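Chapter 3
Who Speaks for Makcombe? Local Candidates and Local Services

I grew up in a town where everybody knew the councillor's ute. If it was parked outside the bakery you went in, bought a bun you didn't want, and told her about the potholes. That was my first lesson in representation, and I still think it's a pretty good one!

In this chapter we'll follow a council election in Makcombe, a river town with one small hospital and a long-running argument about it. The argument is over the night clinic, and whether it should stay put or move down the highway to Grunby. 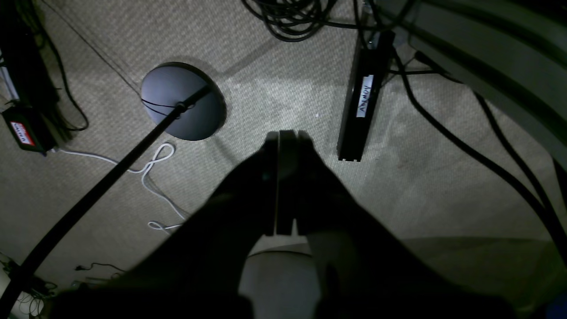

3.1 What a local candidate promises

Most candidates in Makcombe promised to "fight for the clinic". Fair enough, but a council doesn't run a hospital. It can lobby, it can write letters, it can offer land or fix the road the ambulances use – and that's nearly the whole list. So when you read a flyer, I'd like you to underline every verb and ask who has the power to do it.

The Hamel ward is my favourite case. Over 500 people voted there in June, and the seat was decided by 3 votes. The winner got 239.

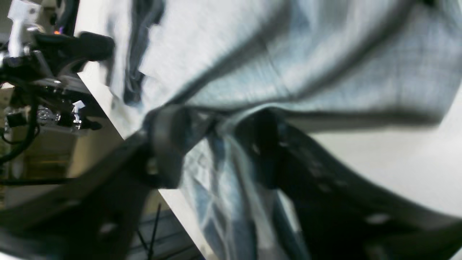

Can a person win a seat without getting more than half the votes?
That depends on the voting system. Under first past the post, the candidate with the most votes wins, even if most people chose somebody else. Preferential voting keeps sharing out the votes of the lowest candidates until one person has a majority of those still being counted.

Hamel uses first past the post, and plenty of locals grumbled about it afterwards.

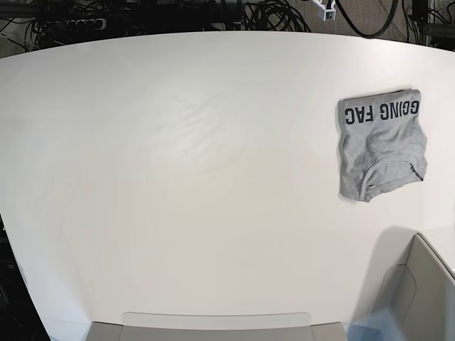
I grumbled too, I'll admit, though my own complaint was about turnout. Over in Hesent ward only 117 people voted (it's a small ward, but not that small), and the clinic is right on their doorstep. We'll look at why people stay home in section 3.2, and you'll need your underlined flyer for the first activity.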